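Grelelov desk top, light wood finish – my review after one winter

I went back and forth on this one for weeks, so let me save you some trouble if you're in the same boat. My old desk was a hand-me-down from my uncle Desmond Obi, and it had a wobble that no amount of folded cardboard could fix. When it finally gave up in December I ordered the Grelelov top and put it on the legs I already had.

First impressions were lovely. The color is a soft, honeyed beige, and the grain has those oval knotty swirls that make a plain table so much nicer to look at over your morning coffee. The corners are rounded too, and as somebody who walks into furniture more than I'd like to admit, I was grateful for that! 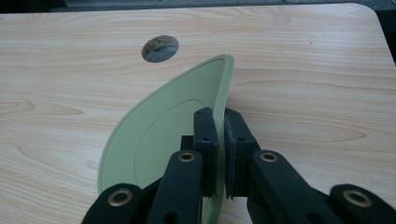
Putting it up took me a good part of a Wednesday evening, mostly my own fault for losing a screw under the radiator. The cable hole is a plain round one that goes straight through the board, and mine came without any kind of cap or liner. I don't mind the look, but I did run a bit of fine sandpaper over the edge before feeding my lamp cord through, and I'd suggest you do the same.

As for wear, I use coasters when I remember (I don't always remember) and so far I've had 2 faint rings, both of which came off with a damp cloth. Pencil marks take a little more rubbing. Crumbs do hide rather well against that grain – good or bad, depending on how you feel about wiping down.

I'm giving it 4 stars out of five. The missing one is for the hole cover, which I still haven't found in the right size.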